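About Morstead Computer Repair

Morstead is a repair and refurbishing shop for desktop computers. Eulalia Figueroa and Eduard Vondráček opened it in a rented unit on Bruvow Street with 2 benches and a shelf of used parts. We now work out of the ground floor of the old Říha building, with a front counter for drop-offs and a workshop behind it.

Most of our customers are households, small offices and schools. They bring us machines that have slowed down, stopped starting or been sitting in a closet for years. We test each one, call the owner with a price and wait for a yes before ordering anything. The bench check costs $39, and we take that off the bill if you go ahead with the repair.

We also refurbish towers for resale. Last year 790 of them left the shop, 200 of those to the Stekden school district. Chiyo Oshima runs that side of the business and writes the parts list that goes out with every computer. Danica Dvořáček handles data transfer and drive wiping. If you want your old drive back, tell her when you drop off — she will bag it and tag it with your name.

Full towers are still what we like working on best.
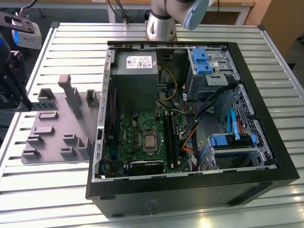
A case is opened on its side so that the board, the memory and the cables can be reached without taking half the machine apart. Drives on plastic rails slide out for testing, and good rails and clips go into the spares drawer, where they are used again.

Ngozi Tamuno is at the counter Monday through Saturday and can tell you where your computer is in the line. We do not repair phones or tablets. Parking is behind the building, and the rear door has a ramp.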